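Search this site Enter keywords Go

Okgate repair and reuse center to stay open through April

The repair and reuse center on the lower level of the old Dusness department store in Okgate will keep its doors open until the end of April, after the building's owner agreed to extend the lease.

The center had been due to close on 12th October. Under the new terms it pays the same rent as before but gives up the rear storage room, which the owner plans to rent out separately.

Shu-fen Chang, who manages the center, said the extension gives her time to look for a permanent site. She has viewed two units near the Górecki bus depot and one on the north side of town, and said the depot units were the better fit.

"We need a ground-level door wide enough for a sofa," Chang said. "That rules out most of what is on the market."

The center took in 1,436 items over the past year, most of them household furniture. Of those, 537 were office pieces such as desks, filing cabinets and swivel chairs, many from firms that had moved to smaller premises. Items that can be fixed are cleaned, repaired and sold on the shop floor. The rest are stripped for parts or sent for recycling.

Office chairs are the quickest sellers, Chang said. A cleaned chair with a working gas lift is usually gone within 4 days. Large desks can sit for months, and the center now asks people to send measurements before bringing one in.

With the storage room gone, drop-offs will be by appointment only. Bookings can be made at the front counter or by phone. Small items that fit in a shopping bag can still be handed in at any time during opening hours. The center cannot accept mattresses, refrigerators or anything with broken glass.

The Saturday market stalls outside the building are not affected by the new lease. Feta, the café next to the entrance, has a separate agreement and will remain open as usual.

Géza Kovács, who runs the upholstery bench, will continue to teach the evening class in basic furniture care. The class covers cleaning leather and vinyl, fixing loose seams and replacing worn casters. It costs $200 for the full course, with materials included, and the next one is already full. Names are being taken for the one after that.

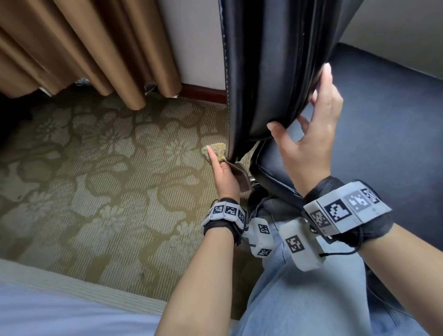

A black leather office chair is wiped down with a sponge.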